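How to Clean and Care for Wooden Chopsticks

Wooden chopsticks are lovely to eat with, and they'll last a good long while if you treat them kindly. I bought my first bundle at the Bratow street market one September, and I'm a little embarrassed to say how many I ruined before I settled into a routine!

Start by washing them soon after dinner, in warm water with a small squirt of mild dish soap. Don't leave them soaking overnight (I know, it's tempting), and please keep them out of the dishwasher. Rub each one with a soft sponge from the thick end down to the tip, then rinse well.

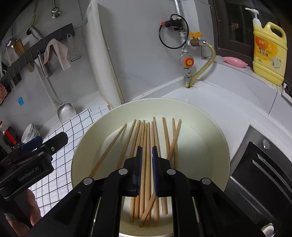

Next comes drying, and this is where most of us get impatient. Roll them in a clean dish towel, give the roll a gentle squeeze, and then stand them tips up in a jar with plenty of air. Leave them overnight before they go back in the drawer — a closed drawer and damp wood will give you a musty smell in no time.

Every couple of months, I rub mine with a dab of food-grade mineral oil. I use the Mendes one, and a 235 ml bottle has lasted me ages. Check the label on unfinished wood first, and skip the oil altogether on lacquered pairs.

If the tips feel fuzzy, smooth them lightly with 300-grit sandpaper, wipe off the dust, and oil them again. Any pair that's cracked or has dark spots should go — mine end up as plant markers in the herb bed.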